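Workshop Tips > Benches and Work Areas > Sharing a Bench With an Arm

Our shop put in its first bench arm in January, and the eight of us who pack and sort had to change some habits. Most of what follows came from Kenta Hayashi on the early shift and Yareli Xolalpa on the late one.

Agree on who clears the board before a run. We used to leave it to whoever was nearest, and tools got left behind. Now it is the first name on the shift sheet.

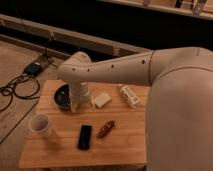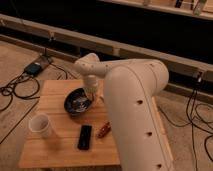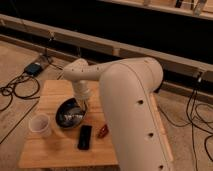
Sorting small items used to take up most of a morning, and now it takes up very little of anyone's. The hours went to checking and setup, which pay the same here but tire your eyes more than your hands. Trade places every 80 minutes. Set bowls and cups back in their usual spots when you take over, and keep the black bowl a little left of center so the next person knows where to look. Coil spare cable on the floor well away from where you stand. Tie it if you can.

Write down every stop, even a short one. We logged 68 the first month, and reading them over together settled a lot of arguments about whose fault they were.

Keep two people trained on each shift. If only one knows the restart, that person never gets a lunch.

Comments

Beatrice Mfinanga: We trade every hour. 80 minutes was too long for my eyes.

Iraís Zamudio: Does the checking job go by seniority at your place? It does at Trolholm and people are sore over it.

Kazue Chiba: Velcro ties for the cables. Zip ties have to be cut every time you move something.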